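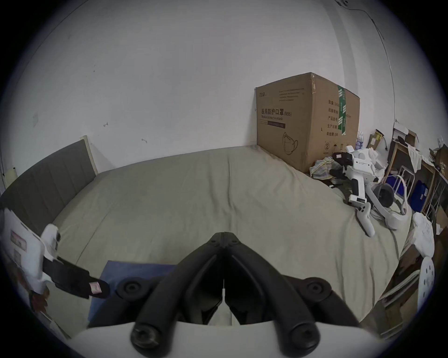

Vratislav Šimek thought we should drop the remote control half of the project and put all our time into the hand-held grippers. His view, given at our first review, was that a person who can feel the cloth in their own hand will always show the task better than a person watching a screen. We kept both halves. This report sets out what we did and which of his points held up.

## 1. Aim

The task was to fold a cloth in half and then in half again on a soft surface. We wanted to compare two ways of showing it:

- **By hand.** A person holds a gripper in each hand and does the fold directly.
- **By remote control.** A person holds a VR controller in each hand and drives the arms in the lab, watching through the arm cameras.

Both sets of recordings were used to train the same policy, with the same settings, on the Nekdale workstation.

## 2. Who did what

Apolline Guillot wrote the recording plan and did most of the demonstrations by hand. Ryota Fujimoto set up the remote control and looked after the arms. Gebremedhin Gebremichael did the training runs. I did the sorting, the labels and this report. Valentin Rolland supervised.

## 3. Method

### 3.1 Recording by hand

We started on a lab table and moved to a bed in March, after the first policy failed on anything softer than wood. On a mattress the fingertips sink in before they close, and the person holding the gripper learns to come in at a lower angle. None of the table recordings showed this.

Each recording followed the same steps:

1. Put the cloth down flat, then pull one corner out of place.
2. Start with both grippers open and held still for two seconds.
3. Do both folds without stopping.
4. Open the fingers, lift away and hold still again.

The still parts at each end were used to cut the recordings. Apolline found that if she talked while working she forgot the last one, so we made it a rule not to talk.

### 3.2 Recording by remote control

Ryota mapped the controllers so that the arms only moved while the grip button was held. Letting go froze them, and the person could then move their hands back to a comfortable place. This was needed for the second fold, where the arms have to cross the whole cloth. It also put pauses in the recordings that the hand-held set does not have.

The delay between hand and arm was 200 milliseconds. It was hardly noticed in large movements but made it hard to pick up a single layer. Most people ended up pinching, checking the camera view and pinching again.

## 4. Data

| Set | Planned | Kept |
|---|---|---|
| By hand | 1,500 | 1,173 |
| Remote control | 500 | 500 |
| Total | 2,000 | 1,673 |

The remote control set was recorded until we had the planned number. For the hand-held set we stopped at the end of the booking. Most of what we threw out there was lost to bad tracking, usually when one gripper passed in front of the other.

## 5. Results

The policy trained on the hand-held set was faster and did the first fold more cleanly. It was weaker on the second fold, where it sometimes asked the arm for a wrist angle it could not reach. A person's wrist can do it, and nothing in the recording says that the arm cannot.

The remote control policy never did this. It was slow and it copied the pauses, including some that had no use. In 9 of its test runs it stopped over the cloth and did not start again.

Mixing the two sets gave the best second fold. We did not have time to test different mixes.

## 6. Discussion

Vratislav was right about touch, and the cleaner first folds bear him out. The reach problem is the main reason we would still record by remote control, at least for a small share of the data. Gebremedhin suggests checking each hand-held recording against the arm's limits on the same day, so that bad ones can be done again. We only ran this check after recording had ended.

## 7. Still to do

- Repeat the tests with a thicker cloth.
- Cut the pauses out of the remote control set and train again.
- Write up the tracking losses by hand position.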